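Pose tracking jumps during cloth folding demos in a dim bedroom

wulten
Posted May 2020

So I've been writing the pipeline that turns hand-held gripper recordings into training trajectories, and the folding set is driving me a little nuts. Visual-inertial SLAM, wide-angle camera on the tool, gripper width read separately. Kitchen stuff is fine. Bedroom stuff is not! Out of 305 demos I lose 90, nearly always when the gripper gets in close to pinch the cloth.
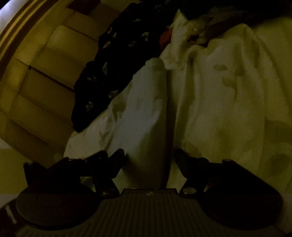

At that point the estimated pose slides off by several centimeters, then snaps back when I lift away. I already mask out the gripper body. I've tried more features per frame (14 times slower on my laptop, no better) and a looser outlier threshold, which made it worse. Is it the low light, or is it the cloth moving and the tracker believing that the camera moved instead? I'd rather not throw the demos out.
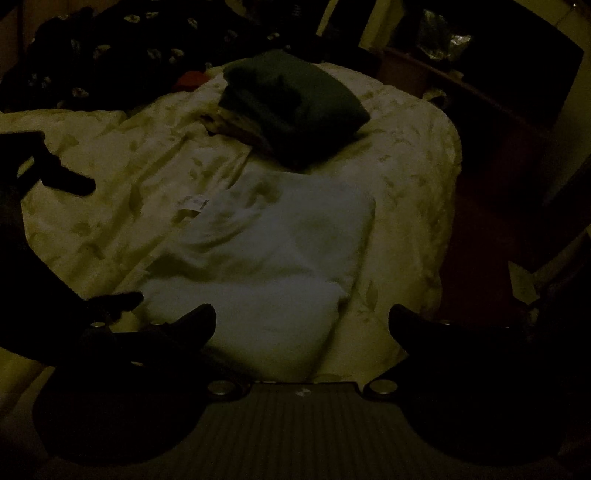 detby
It's the cloth. Get a better camera.

viltbridge
Bit of both, I think. I had the same snap-back on our Detby bench (no relation to the poster above, ha). Close in, most of your surviving features sit on fabric that's being dragged around, so they agree with each other and RANSAC happily picks the wrong motion. A looser threshold just invites more of them in.

Watch the tilted-up parts too. Every time I swung toward a light, auto exposure crushed the walls and I'd lose half my map points.

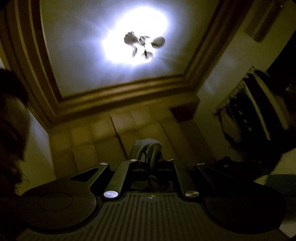
Ceiling lamp blown out, folded gray-green cloth between the tips.

What I'd try, in this order:

1. Map the room first with nothing moving, go slow, save the map. Then localize each demo against it with mapping turned off.

2. Mask the cloth as well as the gripper. A rough box ahead of the fingertips is plenty – I never bothered with real segmentation.

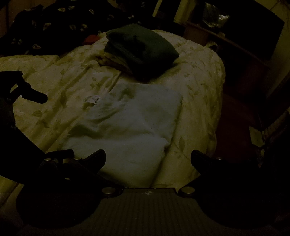

3. Lock exposure before you record, and raise the IMU weight for the close-in stretch.

4. Run the optimizer backward from the lift-off and blend the two passes. This saved most of my bad ones.

Mansour
Agree with 1 and 3. Step 4 didn't do much for me, but my clock offset was wrong at the time (7 ms between camera and IMU), so check that before anything else.

wulten
The offset was wrong here too, argh. Fixed it, now redoing the map.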